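# Zostcombe Garment Set

Zostcombe is a collection of short recordings of people folding clothes with hand-held grippers. It was put together to answer a narrow question: how close are machines to doing the laundry, once the washing and drying are done?

Maintainer: Selina Egger
Last updated: 28/04/2018

## Contents

- 1,146 folding recordings
- 500 recordings of flattening only, no fold
- a plain text label for each recording (garment type, start state, end state)

Each recording uses 2 grippers, one per hand. Labels were written by the person who did the folding and checked by someone else. Where they disagreed, the label is marked "unsure" and left in.

## Can a machine do this yet?

Partly. Towels are close to solved if they start out flat. Shirts and sweaters are not. Our baseline, Emix, folds a flat towel well enough to stack, but a garment dropped in a heap usually beats it at the first step — finding a sleeve or a hem to pull on.

A sleeve can look like a fold, and a collar can be the only clue to which way up the thing is. Tops with panels in several colors are easier for a person and harder for Emix, which tends to treat each color as its own piece of cloth.
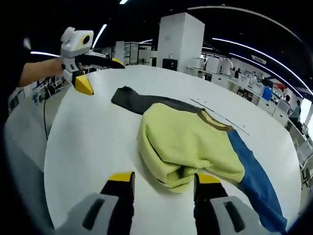
Flattening takes up most of the time in nearly every sweater recording. The fold itself is short. Anyone training on this set should keep the two stages apart, or the model will learn to start folding too early.

## Known gaps

- No socks, no fitted sheets.
- Tables are all light in color, so white shirts are hard to pick out.
- Left-handed folders are few.

## Use

Free for research and teaching. Please report bad labels to the maintainer with the recording number.

Related items

- Usuga: dish loading recordings
- Pemex: shelf restocking, first release
- Emix baseline: setup notes
- Zostcombe change log, September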